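Zernus Surgical Skills Laboratory
Call for Participants – Suturing and Thread Handling Study

Starnport campus, Building 6
Posted 20 March 2026

The Zernus Surgical Skills Laboratory is recruiting surgical residents and fellows for a study of thread handling during instrument suturing. The study measures how the length of thread left between two instruments affects knot security and the load placed on the tissue edge.

Background

Published training guides give differing advice on working length. Some recommend a short span between the jaws for better control of the loop. Others recommend a longer span to limit pulling on the tissue when the second throw is laid down. The laboratory has bench data on knot strength but little data on what trained hands do when the field is narrow and lit from one side.

What participants will do

Each participant attends 2 sessions on separate days. A session lasts half a day, including breaks. Tasks are performed at the bench on prepared tissue, under magnified view, and consist of:

– passing the thread between instruments at a set working length
– placing interrupted sutures along a marked line
– tying square knots and surgeon's knots with instruments only
– repeating the same tasks with the lighting angle changed

Knots are cut out after each session and pulled to failure on a Loselier tension bench. Participants may request their own results in writing once all sessions are complete. Individual results are not shared with training programs.

Eligibility

Applicants must be enrolled in or have completed a residency in general surgery, gynecology, urology or pediatric surgery, and must have performed instrument ties in the past six months. Left-handed applicants are encouraged to apply, as the current group is short of them. Applicants with an uncorrected vision problem or a hand injury within the past year cannot be accepted. Contact with animal tissue is required.

Instruments

Graspers and needle drivers are supplied by the laboratory. Personal instruments may not be used. Loupes may be worn if they are the participant's usual pair. 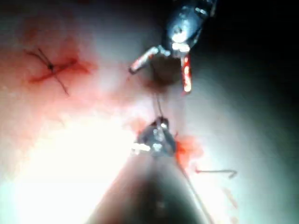

Tension on the thread is scored from video by two raters working separately. A span that is slack when the upper jaws close is scored differently from one that is held straight, and the raters also note where the tissue is gripped and whether the grip is changed before the next throw. Scoring sheets are available on request.

Payment and schedule

Participants receive $300 per session, paid after the second session. Parking at the Ragnarsson Street garage is covered. Sessions run on weekdays through the end of September, with start times at 8 a.m. and 1 p.m.

How to apply

Send a one-page résumé, a statement of dominant hand and a list of available dates to the study office at the Starnport campus. Put "Thread Handling" in the subject line. Applications are reviewed in the order received, and places are confirmed by email.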